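Do I need a face mask with a plug on it?

My sister-in-law bought me a Waletti light mask in December. She meant it kindly. I had complained about my skin over lunch, and she is the sort who hears a complaint and goes shopping. It cost £89 in the sale, down from £199, and I have been suspicious of that gap ever since. Either it was never worth 199 or someone in a warehouse was very keen to see the back of them.

I said I would give it six weeks. I have now done that, more or less, and I still don't know what to tell her.

The box promises "visible radiance". I have asked three people what radiance is and had three answers, one of which was "sweat". The leaflet has a chart with a line going up and no numbers along the side. There is a footnote saying that 30 women took part and most of them agreed their skin felt fresher. Felt! My skin feels fresher when I open a window. 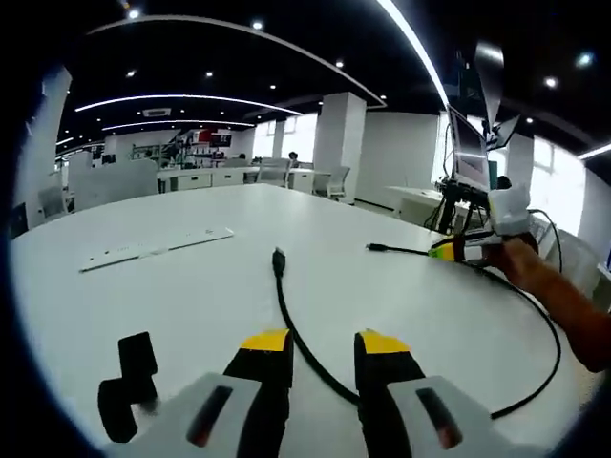
What I did

Ten minutes each evening after washing, nothing else changed. Same cleanser, same Fallau day cream I have used since my old one was "improved" into something that smelt of pears. I wrote a line in a notebook every night, and reading them back is humbling. Week two is mostly "no change". Week three says "maybe chin?" and then, the next evening, "not chin".

By week four I was missing nights. You have to lie fairly still or it slides down, and the strap pulls your hair if you have it tied up. Ten minutes doesn't sound long until you are lying on a bed at half past ten unable to read.

My skin did look a bit calmer by the end. I had also slept better that fortnight, and the heating had gone off, and I had stopped picking at my jaw because there was a mask on it. Which of those gets the credit? The leaflet would say the mask. I would put my money on the jaw.
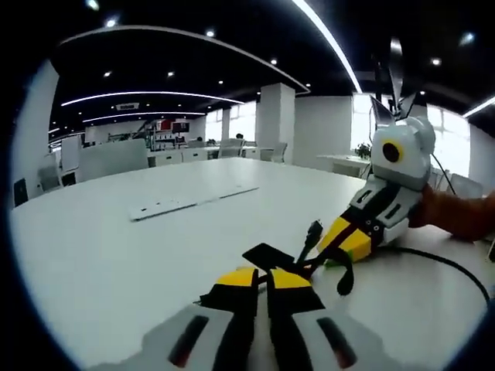 What Tegwen said

Tegwen Meredith has done my facials for years, at the little place above the Wynne shop, and she is not easily impressed either. She sells a rival mask, the Taltton, so I expected a pitch. She shrugged and said some clients swear by theirs and some have them in a drawer by the summer, and that if I had the money to spend she would sooner I wore sun cream on dull days. I don't, as it happens. She knew that from looking at me.

I did ask whether the Taltton was any better. "It's a nicer colour," she said.

I am 40 next year and I am not above wanting to look less tired. But I would like to be sold things by people who can say what they do -- how much, for whom, after how long -- and this whole shelf of the beauty world seems to go quiet at that point.

So the mask is back in its box for now. I have bought the sun cream, a plain one from the chemist, and it stings my eyes a little. If anyone has used one of these masks for longer than six weeks and kept proper notes, please leave a comment. Photos in the same light, if you have them.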